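배달앱 세 개를 지우고 하나만 남긴 이야기

지난달 카드 명세서를 보다가 눈을 의심했어요. 배달 주문만 18번! 한 달에 18번이면 거의 이틀에 한 번 넘게 시켜 먹었다는 건데, 저는 제가 그렇게까지 게으른 사람인 줄은 몰랐거든요.

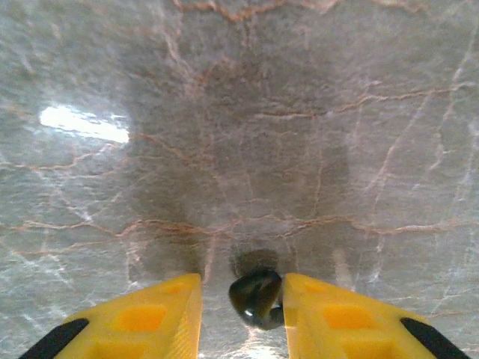
그래서 앱을 정리하기로 했습니다. 휴대폰에 배달앱이 네 개나 깔려 있었는데 쿠폰 때문에 하나, 동네 국숫집이 거기만 들어가 있어서 하나, 회사 사람들이랑 같이 시킬 때 쓰는 거 하나, 그리고 나머지 하나는 왜 깔았는지 기억도 안 나요. 아마 첫 주문 할인이었겠죠 뭐.

그중에 살아남은 게 Kellska예요. 아직 모르는 분이 더 많을 것 같은데, 식당이 자기 주문 페이지를 직접 운영하고 Kellska는 그걸 한 화면에 모아서 보여 주는 방식이에요. 그러니까 제가 앱에서 누르는 메뉴판이 사실은 식당 사장님이 관리하는 메뉴판인 거죠. 처음엔 그게 나랑 무슨 상관인가 싶었는데, 써 보니까 은근히 차이가 나요. 품절이 바로바로 뜨고, 매장 가격이랑 앱 가격이 같은 집이 꽤 많더라고요. 제가 자주 가는 만둣집은 다른 앱에서는 매장보다 비싸게 받는데 여기서는 그냥 벽에 붙은 가격 그대로였어요.

이걸 알려 준 사람은 같이 일하는 Yiğit이에요. 점심때마다 자리에서 뭘 그렇게 열심히 누르나 했더니 픽업 주문을 하고 있더라고요. 11시 반쯤 미리 걸어 두면 12시에 내려가서 봉투만 들고 올라오면 끝. 줄 서 있는 저를 유유히 지나쳐 가길래 그날 바로 깔았습니다 ㅋㅋ

픽업이 정말 편해요. 배달비가 없는 것도 없는 건데, 준비 시간이 꽤 정확해요. 제가 써 본 집들은 화면에 나온 시간에서 많이 벗어난 적이 없었어요. 딱 한 번, 비가 엄청 오던 저녁에 카레집이 밀려서 가게 안에서 한참 기다린 적은 있네요. 그때 사장님이 난을 한 장 더 넣어 주셔서 기분은 오히려 좋았고요.

배달은 좀 얘기가 달라요. Kellska는 직접 라이더를 두지 않고 Lockyer라는 배송 대행이랑 연결해서 쓰는데, 이 연결이 아직 매끄럽지가 않아요. 주문은 분명히 접수됐는데 기사님 위치가 지도에 안 뜬다든지, 도착했다는 알림이 음식 다 먹고 나서 온다든지. 고객센터에 문의하면 Kellska는 Lockyer에 물어보라고 하고 Lockyer는 주문한 앱에 물어보라고 하고... 이 부분은 제발 좀 고쳐 줬으면 좋겠어요. 환불은 이틀 만에 들어오긴 했는데, 그 사이에 제가 같은 설명을 네 번 했다는 거 아닙니까.

그리고 식당 수! 이게 제일 아쉬워요. 우리 집 주소로 검색하면 66곳이 나와요. 적은 건 아닌데, 그중에 카페랑 디저트를 빼고 밤 9시 이후에 여는 집만 남기면 갑자기 확 줄어요. 야식 드시는 분들한테는 솔직히 추천을 못 하겠어요. 저는 야식을 줄이려던 참이라 반강제로 도움을 받고 있긴 합니다만.

구독도 있어요. 이름이 Prustorum인데 발음이 왜 이렇게 어려운지 모르겠고요, 여섯 달 단위로 끊으면 배달비를 깎아 주는 상품이에요. 저는 안 했어요. 픽업을 주로 쓰니까 본전 뽑을 자신이 없더라고요. 배달 위주로 쓰시는 분이면 계산기를 한번 두드려 보세요. 참고로 해지 버튼은 설정, 결제, 내 구독, 관리까지 들어가야 나옵니다. 가입 버튼은 첫 화면에 있고요. 흠.

동네 빵집을 하는 Märta 언니한테 식당 쪽 입장은 어떤지도 물어봤어요. 언니네는 지난 4월에 들어갔는데, 매달 정해진 이용료만 내면 되니까 주문이 몰리는 달에는 확실히 낫대요. 대신 메뉴 사진이랑 영업시간을 전부 직접 챙겨야 해서 처음 2주 동안은 문 닫고 나서도 태블릿만 붙잡고 있었다고 하더라고요. 휴무 설정을 깜빡해서 쉬는 날 아침에 식빵 주문이 여섯 개 들어온 적도 있대요. 한 분 한 분 전화해서 사과했다는데 듣는 제가 다 식은땀이...

앱 자체에 대한 자잘한 불만도 적어 둘게요. 글씨가 작아요. 다크 모드가 없어요. 지난 주문을 그대로 다시 담는 버튼은 있는데 옵션이 초기화돼서, 고수 빼 달라고 한 게 자꾸 되살아나요. 두 번 당하고 나서는 다시 담은 다음에 꼭 한 번씩 펼쳐 봅니다. 고수 좋아하시는 분은 상관없겠네요.

아무튼 앱 세 개를 지우고 나서 이번 달은 아직까지 배달보다 픽업이 더 많아요. 걸어가서 받아 오다 보니 몰랐던 가게도 눈에 들어오고요. 지난번엔 만두 찾으러 갔다가 옆집 반찬가게에서 깻잎장아찌까지 사 왔는데, 이러면 돈을 아낀 건지 더 쓴 건지 모르겠어요. 명세서가 나오면 다시 써 볼게요.

혹시 Kellska 쓰시는 분 계시면 픽업 맛집 좀 댓글로 알려 주세요! 국물 있는 거면 더 좋아요.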